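3. Materials and Preparation

3.1 The stock of used desktop computers

The study was carried out on retired office desktops supplied by Ditidau, a firm that collects equipment from public buildings. The full stock comprised 400 machines, all held under the same storage conditions before work began. Each case was logged on arrival, assigned to a batch, and opened only when its batch was called. The logging sheet, first drafted by Afaf Abu Hammour in November, asked for the condition of the case, the state of the board, and any part already missing.

Boards of this kind carry several types of expansion slot side by side. Older white PCI slots share the board with black PCIe slots of different lengths, and a single full-length slot in bright blue is reserved for the graphics card. Color is of real help in this work. A person who has never opened a computer can be told to begin at the blue slot and count outward, and the instruction is rarely misread. The small light blue latch at the lower end of such a slot is easily overlooked, however, and must be released before a card is drawn out.
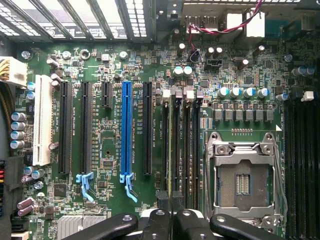

Thin wires presented a separate difficulty. Fan leads are often routed across other parts, and the sheet therefore required that every lead be traced to its header before any card or bracket was touched. Power connectors were left in place until the end of the board stage. Where a lead had been damaged in earlier service, the machine was set aside and recorded under a separate heading -- it was not returned to the batch.

3.2 Order of work

Two written procedures were compared. The Joubert procedure starts with the drives and moves inward toward the board. The Gevex procedure starts with the processor and memory, on the grounds that these hold the greatest resale value. Both call for the case to be laid on its side with the panel off, and both end with the power supply. Figure 2 shows a case in this position, with the processor socket and the four memory slots empty and the power supply still in the case.
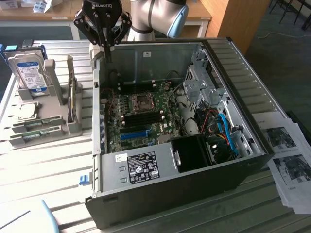 Page 7

Figure 2. Open desktop case on the slotted work table. A parts fixture stands to the left, with a 3.5-inch hard drive held upright.

Parts were placed in the fixture in the order of removal. Loose storage in trays was tried during the pilot and given up after labels were rubbed and two drives could not be matched to their cases. Records were kept in Ninell, the inventory system already in use at the site, which allows 2000 entries per project file. Each entry gives the part type, the case number, and the step at which the part was released.

The air shroud was treated as a part in its own right. Neither procedure mentions it, although it can hide cabling that must be reached at a later step. It was removed before the power supply in both arms of the comparison, and the time taken was charged to the power supply stage.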